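What went wrong with the folding arm at Clurngate
Posted January 21, 2023

Rushed writeup this, sorry. Got an hour with the engineer who runs garment handling at Neltau, asked to leave names out, fine by me. Most of what follows is straight off the recording. Tidied a bit.

For anyone catching up. Neltau trains robot arms to handle clothes. The arm in question is a Luduvden two-arm cell, installed at the Clurngate returns depot, where it was meant to pull tops out of a bin, flatten them and fold them. On its second week there the left arm swung across the table at full speed and hit the right one. Then it hit the guard.

"It was quick," the engineer says. "You hear it before you understand it. There was a shirt between the two grippers and the left one just went. Straight through where the other arm was."

The operator hit the stop. Cell was dead in under a second, but the wrist was already bent and the polycarbonate had a crack in it from top to bottom.

First guess was the controller. Everyone's first guess is the controller, apparently. Sharifi, the firm that services the cell, had a tech out there the same afternoon and went through the drives, the brakes, the encoders. All good. "We sort of wanted it to be a loose cable," the engineer says. "You fix a cable and go home."

So they went back to the training data. That starts with people. Somebody sits at a table in sensor gloves, a marker cube on the back of each hand, and handles a garment, over and over. The cubes give the system the position of each hand.

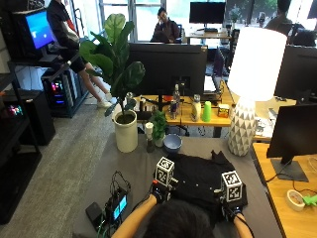 Gloves on, black garment on the table. One marker cube per hand.

Each cube has its own set of codes, and a settings file says which set is left and which is right. After a strap broke in January the gloves were rebuilt, and one cube went back on the wrong glove. The file didn't change. From then on the system had left as right and right as left.

"And it looks fine on playback, thats the awful part. Two hands, one shirt, the shirt gets folded. You'd have to be looking for it."

They'd recorded 726 sessions all up. 38 had the swap. Doesn't sound like much. But those were nearly all sessions where the hands cross over to bring a sleeve in, so on that one move the arm had learned mostly from bad examples. Every other move it did well. It ran at Clurngate for days without a hiccup before it got a long-sleeved top lying the wrong way.

I asked whether the other half of the data had the same trouble. Besides the gloves, Neltau records with hand-held grippers, each with a camera on it, and a person walks up and grabs the garment with those instead. The engineer had obviously been asked this before. Long breath.

"Different problem. Grippers don't have a left and right cube to mix up. But we found two of them were saving with clocks that had drifted apart. Small drift. Enough that one hand looks like it lets go before the other's got hold." None of that caused the crash, they're fairly sure. It got fixed anyway and the affected files were pulled.
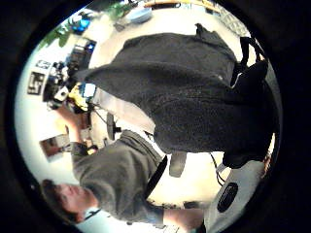

Was anyone hurt in the collision?

The operator was outside the guard the whole time and walked away fine. All the damage was to the left wrist, one gripper finger and the guard panel.

What bothers me more is why the cell let it happen. Two arms on one table, you'd think something would stop one driving into the other. There is something. A collision check, came with the Luduvden software. It had been loosened.

"By us. I'll say that plainly. When both grippers are pinching the same hem they have to get very close, and the check kept tripping. So the distance was wound down during testing and it was never wound back up. It was on a list."

Whose list?

"A list." Laughs, then doesn't. "Mine, partly."

The speed limit was the other thing. During testing the arms were capped. On site the cap came off so the cell could reach 400 garments a shift, the number in the contract. Same motion at test speed would've been a bump, the engineer reckons, and the force limit would have caught it.

So three things. A cube on the wrong glove, a check wound down, a cap taken off. I said that sounded like a lot of people each doing something small. Got a shrug and "pretty much".
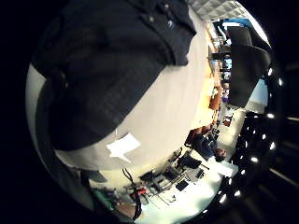

The changes since. Gloves and cubes are now colour matched, and the cubes only screw on one way. Before every session the wearer holds up the left hand, then the right, and the recorder won't start until it agrees. The collision distance sits behind a password, and Sharifi holds it, Neltau doesn't. The cap is back on at Clurngate while they retrain, so the depot isn't getting its numbers and isn't thrilled about it.

Are they rerecording all of it? "Only the crossing moves. We could relabel the 38, it's a simple swap on paper. I don't trust it. We don't know exactly which day the cube went on wrong, so I'd rather throw a few good ones out with the bad."

There's a sign-off sheet too now, for anybody who changes a safety setting. It's paper, and it's taped to the cell door. I asked if paper was a bit old fashioned for a place like this and the engineer said the last one was in a shared folder and look how that went.

The new wrist is on order. Sharifi will fit it and run the cell empty for a full shift before any clothes go back in the bin. I've asked to be there for that, will post definately if they let me.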